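Filler on the lower hull seams, Skasetti 1/35 recovery tractor

kjia_35
Started the Skasetti recovery tractor on Sunday and I'm already stuck on the lower hull. The side plates meet the floor with a gap on both sides, wide enough to get a fingernail in at the rear. I dry fitted it three times and squeezing it shut bows the floor, which throws off the suspension arms. Has anyone built this one? I have Juvgate putty and some strip styrene.
Kaiwen

Tokarz_M
Built it last winter. Same gap, mostly on the left. I glued strip into it, let it sit overnight and sanded it flush. Putty alone will shrink and you'll be doing it twice. Don't squeeze the hull.

laizer_models
I'd go the other way. Check parts B4 and B5 first, the cross braces. On mine they had a mold line along each end that held the sides apart. I scraped that off and the gap mostly closed without filler. The instructions don't show the braces until step 6, but they should go in before the floor.

Tokarz_M
Mine were clean and I still had the gap. Maybe a different run of the molds?

laizer_models
Could be. Mine came from the first batch Bralcombe had in stock, back in January.

kjia_35
Just looked. There is a line on B5, nothing on B4. I'll scrape it and try again tonight before I cut any strip.

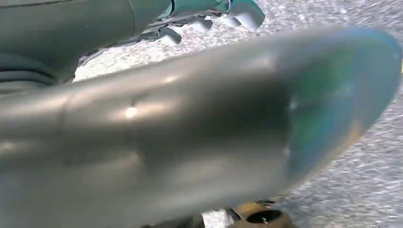 While I'm asking, what are people doing for the tracks? The kit ones are vinyl and they look too tight to sag over the return rollers. Tanui does a link set but it's 17 dollars more than I wanted to spend.

NyokabiN
Tanui set, every time. The pins are fiddly but the sag is right and they take paint. Vinyl sheds paint as soon as you handle it.

Tokarz_M
Disagree. Half the track is behind the side skirts on this one. Superglue the vinyl down to the rollers and prime it properly. I've had a set on the shelf for years with no flaking.

NyokabiN
Only if you fit the skirts. Plenty of these ran without them.

janelle_b
If you do go with Tanui, order the later set with the open guide teeth. The early one fits the sprocket but the pattern is wrong for this vehicle. I found out after cleaning up one whole side.

kjia_35
Thanks Janelle, I would have bought the wrong one. I'm leaning toward leaving the skirts off, so probably Tanui.

One update on the hull. With B5 scraped the right side closes up. The left still has a gap at the rear – about half what it was – so I'll use strip there and sand with 800 once it's set.

laizer_models
Good. Check that the rear plate sits square before you glue the strip in. Mine leaned a little.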